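# Working Rules for Home Trials: Frequently Asked Questions

Kirnetine household manipulation program. Applies to all crews. Last revised Friday, October 12, 2018.

**Who has to follow these rules?**

Anyone who powers on, moves or supervises an arm in a private home under the program. That includes Billosach staff on site for repairs. Visitors follow the operator's instructions.

**Do the rules replace the risk assessment?**

No. Each address needs its own assessment, filed before the first session. The rules set minimum practice. If the assessment is stricter, use the assessment.

**How many people must be present?**

Two. One operates, one holds the stop control and does nothing else. The roles may be swapped only while the drives are off.

**What is the speed limit?**

Level 1 (no person within reach of the arm): 38 cm/s at the tool.
Level 2 (a person within reach): 17 cm/s at the tool.

Set the limit in the controller. Holding the speed down by hand does not count as compliance.

**How often is the stop tested?**

At the start of each session and after any battery change. Log the result under code 129. A failed test ends the session.

**Can the homeowner's furniture stay where it is?**

Yes. Crews do not rearrange a room to make a task easier. Breakable items within reach are moved with the owner's consent and put back in the same place. Power strips and cables stay outside the swept area of the arm. If a cable cannot be moved, reduce the workspace in software.

**Which surfaces need protection?**

Polished wood, glass and stone. Set the lower height limit 6 mm above the surface before the first approach. Do not tape pads to a customer's table.

**Are there special rules for bags and film?**

Yes. Thin plastic is classed as a soft, unbounded object. Its outline changes on contact, so a grasp plan made before contact is not valid after it.

- Approach with the fingers open and stop short of the film.
- Take a loose edge or fold. Do not pinch the full body of the bag.
- Lift at Level 2 speed, even with no person in reach.
- If film enters a finger joint, stop, power down and clear it by hand. 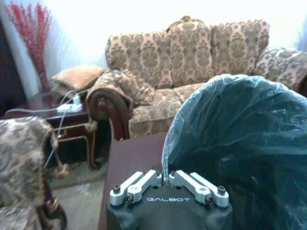

Item weight is recorded separately from bag weight. If the contents are unknown, the bag is not lifted until a crew member has checked inside it.

**Who clears a jam?**

The operator, with drives off and the stop held by the second person. Never pull film out of a powered joint.

**Where are deviations reported?**

On the Ham form, before leaving the address. Zismont reviews open forms every March. A deviation that involved contact with a person is reported by phone the same day.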